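In Defense of the Blank Sheet

Every job in my house starts with a plain sheet of white paper laid flat on the work surface.

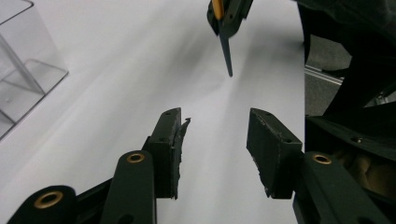 Why I stopped buying planners

I own a planner. It is a Lavberg, it has a ribbon, and it cost me more than the shoes I was wearing when I bought it. It has boxes for my water intake and a line at the foot of each page where I am supposed to write down what made me smile. I filled in that line for two days. On the second day I wrote "lunch."

Since then I have gone back to the pack of 1,000 sheets I picked up at the stationer's on Lockyer Street, and I would like to argue, against the whole back wall of that shop, that this is all the equipment most people need for thinking.

A blank sheet has no opinion about how my morning should be divided. If I want to draw the shed roof, I draw the shed roof. If I want to work out whether a 62-inch shelf will fit over the radiator, there is room for the sum, and for the second sum after I've remembered the pipe. The planner would like me to put the shelf under Goals.

People tell me a loose sheet gets lost. It does! I lose several a week, and I can report that very little of what was on them was worth keeping. Meanwhile the planner keeps everything. In May I opened mine and found a note in my own handwriting saying "ring Usberg re: hinge, URGENT," with a box beside it, unchecked. I have no memory of any hinge. All the doors work.

The other complaint is that bare paper looks unserious. My neighbor keeps a 130-page project journal for a bathroom, with tabs. It's a handsome thing, and I have been shown it more often than I've been shown the bathroom, which at the time of writing has no sink. I don't say the journal caused this. I do say that a tab takes time to label.

What I like best is the minute before anything is written. You put the sheet down, square it up, and the job is still as good as it will ever be. Then you make a mark, usually in the wrong place, and you're under way. I know people who can't stand that minute and will go and buy a dotted grid to get out of it. The Doswood range now comes in four dot spacings, and I've met a man who prefers the third.

I'm keeping the Lavberg, by the way. It's heavy and nicely bound, and it holds the paper down when the window is open.

Recent posts
The drawer with all the batteries in it
Against the matching storage box
A pencil is long enough until it isn't
Four ways to ruin a shelf

Contact | Copyright the author, all rights reserved | Back to top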